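Robot Safety and Fault Finding - handout 8
Zadley Technical Centre, evening course
09/04/2018

Tonight: what to do when one arm of a two-arm cell drops out. Read before the bench session, bring the Howells fault sheet (the blue one, not the old one).

Recap from last time. A stop is not a fault. A fault causes a stop, usually. People write "arm stopped" on the sheet and leave it at that. Tells us nothing. Write what the arm was doing, what it was holding, what the other arm was doing.

The Cavstead fault

Two arms, one shared work area, pot-loading task. One arm carries, the other stands by. In December the standby arm lost its link to the controller in mid-task. It stopped, as it should. The carrying arm did not stop. Carried on for 40 seconds at full speed, next to a dead arm whose last known position was now just a guess.

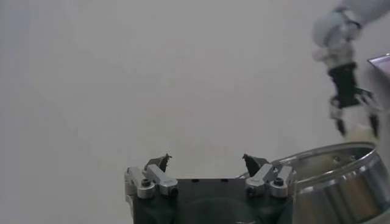

No contact, no damage. Still counts as a failure, and a serious one. The two arms were meant to share a stop and they didn't. Each had its own, both tested fine one at a time, pair never tested together. Write that down, it comes up again in handout 9.

Cause, as far as we got:
- link timeout on the standby arm set to 30 milliseconds, fine
- the timeout raised a local stop only
- the shared stop line was wired but switched off in the settings, left over from setting up
- the screen went on showing the last good picture, so it looked live

That last one catches people. A frozen view of a still arm looks exactly like a working view of a still arm. If the picture has no clock or counter on it, don't trust it. Wave something in front of the camera from outside the guard and see if it moves.

Check order for the bench

1. Stop both arms from the button. Not from the laptop.
2. Look at the grippers. Anything held? Plan for it to drop when power goes.
3. Follow the cables from end to end by hand, power off. Look for tight bends and anything hanging free where an arm could catch it.
4. Power up one arm. Pull its link. Note what teh other one does.
5. Swap and repeat.
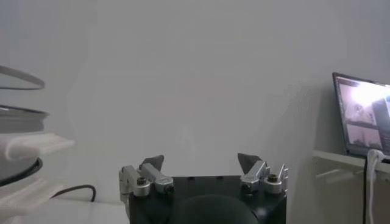 Brovmont wrote back after reading the draft of this and said step 4 should be done at reduced speed, with the second arm moving, as a parked arm will pass the test whether the shared stop works or not. Fair point. So: step 4 with the other arm in slow motion, guard shut, one person on the button doing nothing else.

Their test log has 51 link pulls on it. You will do four each. Keep your own sheet, dont copy your partner's.

For next week: read the section on safe restart, and fill in a fault sheet for the Cavstead stop as if you had been on shift.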